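Ticket 204: Murevari base stops short at the snack bay
Status: closed
Opened by: Tímea Borbély
Log kept by: Norbert Major

Right, writing this up properly because Viktória asked me to and because the next person who gets this fault deserves better than my scribbles on the whiteboard.

Tímea opened the ticket after the robot kept halting on its way into the snack bay. It would come down the aisle nicely, turn in, creep up to the shelving, then stop with E70 on the tablet (that's "docking pose not reached"). Clear the error, try again, same thing. Every other bay was fine, which made it extra annoying!

First things I tried, none of which helped:

Restarted the base. Restarted the navigation software on its own. Wiped the front scanner window with the blue cloths. Checked the emergency stop chain, all good. Drove it in by hand with the joypad and it went exactly where I wanted it, so the wheels and motors were off the hook.

Konrad reckoned it was the map. We'd had the shelving shifted back in July and he wasn't sure the snack bay had been taught again afterwards. Fair point, so I pulled up the saved dock positions. The bay had been taught again, by him as it happens, and he has been very good about me mentioning it.

Next I drove it up to the bay, locked the wheels and got down on the floor with a tape measure. I was after the gap between the corner of the base and the nearest upright. The docking file says 265 mm. I got 260, three times over, and the tolerance on that dock is tight enough for 5 mm to trip it.

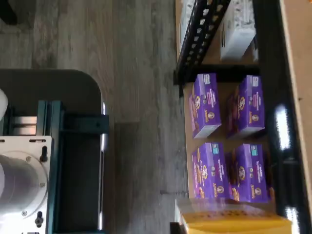

Base up at the snack bay, purple Annie's boxes on the shelf. View is turned on its side.

So now I had a number but still no reason. I rang Edit at Vingate, who look after the base for us, and she asked whether anybody had had the mounting plate off. Well, yes. I had, when I swapped the round fixture, and I'd put it back by eye and done up the two black knobs until they felt tight. She made a noise down the phone that I won't try to spell.

What she explained (and I'm putting it in here as I'd never have guessed) is that our docking routine doesn't measure from the base at all. It takes its reference from the plate. If the plate goes back a touch out of place, the software thinks the whole robot is a touch out of place, and it only complains at docks with a tight tolerance. We have one of those. Guess which.

Fix, in the order I did it:

1. Wheels locked, power off at the main switch, key out.
2. Slackened both black knobs, a couple of turns each. Don't take them right out, they roll.
3. Pushed the plate back against its stops until it wouldn't go any further. Mine had a bit of grit sitting behind it, so brush that out first.
4. Did the knobs up a little at a time, swapping from one to the other.
5. Powered up, ran "check reference" from the service menu and saved the result.
6. Sent it to the snack bay from the charger and measured the gap again. 265 on the nose!

Tímea then had it going in and out of the bay for the rest of the shift and there wasn't a single E70. I left the dock tolerance alone. Konrad wanted to open it up a bit, but the arm needs the accuracy to get at the deeper boxes, so I'd sooner keep it as it is.

Added 12/13/21: Viktória has put "check reference" on the sheet for any job where the plate comes off. Edit is sending a spare pair of knobs, as the thread on one of ours feels a bit rough. They'll go in the Covitz drawer with the fuses. Closing this one, but shout if it comes back and please note the gap you measure before you touch anything.

Norbert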